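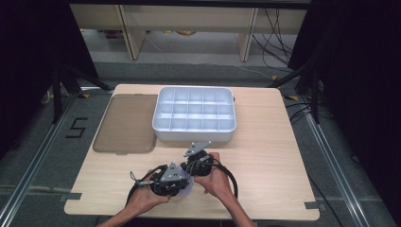 The ferry to Laritz, according to Zofia Wasilewska, is best taken in November, when the cabins are half empty and the harbour office still answers its telephone. Her advice was sound. The crossing from Kerent takes 21 hours, and passengers are required to present their papers at the quay well before departure.

The island receives about 2000 visitors a year, most of whom stay close to the port. Accommodation is limited to two guest houses and the former customs building, which has been let by the night since the road to Geum was resurfaced. Rooms must be reserved in writing.

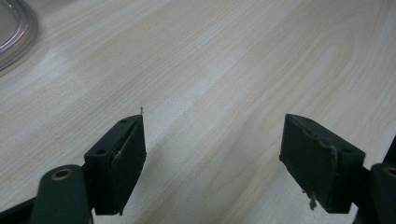

Beyond Geum the road narrows and the bus proceeds only as far as the Lillard bridge. Walkers continue on foot along the old mule track, which climbs steadily through pine and then open heath. A permit costs 50 crowns and is issued at the bridge. Dogs are not admitted during lambing, and camping is restricted to the lower meadow.

Fares and sailing times were correct on 5/9/21.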